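Setting the Rules for Hand-Worn Recording Work

Pilton, November 4, 2025

When a robot is taught to handle sheets, folders or packaging film, the lesson usually begins with a person at a table. That person wears gloves and wrist-mounted equipment, holds a pair of controllers, and carries out an ordinary task while the equipment records each motion. For most of the past decade, laboratories set their own terms for this work. A shared code of practice, drafted at Pilton and now in its first year of use at Talteck and the Pelletier workshop, sets those terms in writing.

The code took effect in March. It runs to 21 clauses and covers three subjects: the condition of the work area, the fitting of equipment to the operator, and the keeping of records. Its authors chose plain wording throughout, on the view that a rule should be understood by the person wearing the gloves as readily as by the person who signs the audit.

Clause 4 has drawn the most discussion. It requires that the materials for a task be laid out on the work surface before recording starts, and that items not called for in the task sheet be kept off it. Thin plastic is treated as a separate class of material. Glossy sheets reflect overhead light, cling to one another and curl at the edges, and a recording that suits cardboard may be of little use for film. The code asks that matte and glossy sheets be logged under separate names, even when they share a color.
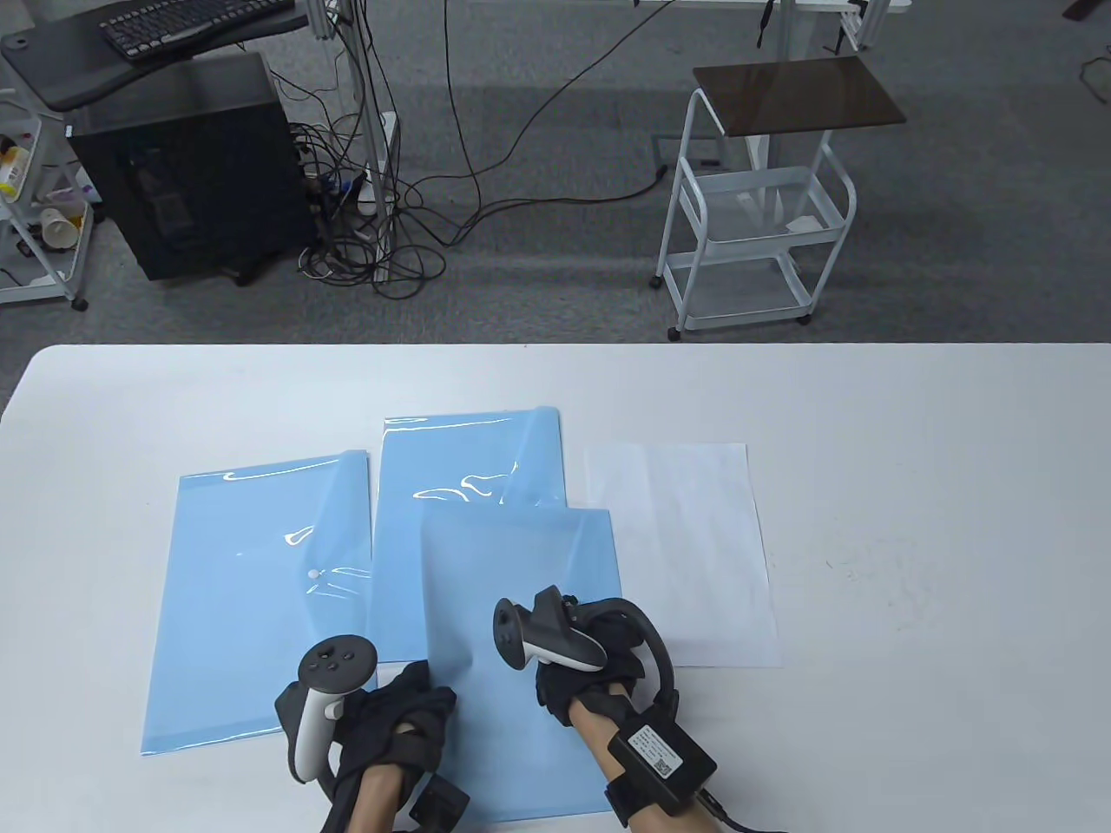
Blue plastic sheets and a sheet of white paper on the work table, with the operator holding a controller in each gloved hand.

The clauses on equipment are more detailed. Straps must be firm enough to prevent slipping and loose enough to allow a full bend of the wrist. Cables are to be routed away from the working side of the hand. Each wrist module must carry a label that can be matched to the session log, and a module whose label has become unreadable is to be withdrawn until it is replaced. No operator may record for longer than 60 minutes without a break, and the break is to be taken with the equipment removed.

Floor cables were a point of disagreement during drafting. An early version called for covers on every cable in the room. The adopted text applies that rule to walkways only, and elsewhere asks for a check at the start of each shift. Talteck has gone further in its own house rules – it inspects twice a shift – while Pelletier follows the code as written.

Record keeping is handled through Pillix, the shared register in which sites enter their sessions. A site must submit 200 logged sessions before its first review, and reviewers may ask to see any of them in full. Entries that lack a material name or a module number are returned for correction. Small workshops have said the burden falls more heavily on them, and the drafting group has agreed to consider a shorter form.

Questions of consent and storage are dealt with in an annex. Operators must be told in advance what will be recorded and how long it will be kept, and they may stop a session at any time without giving a reason. Comments on the annex, and on the proposed short form, will be accepted through the Pillix register until the next revision opens in March.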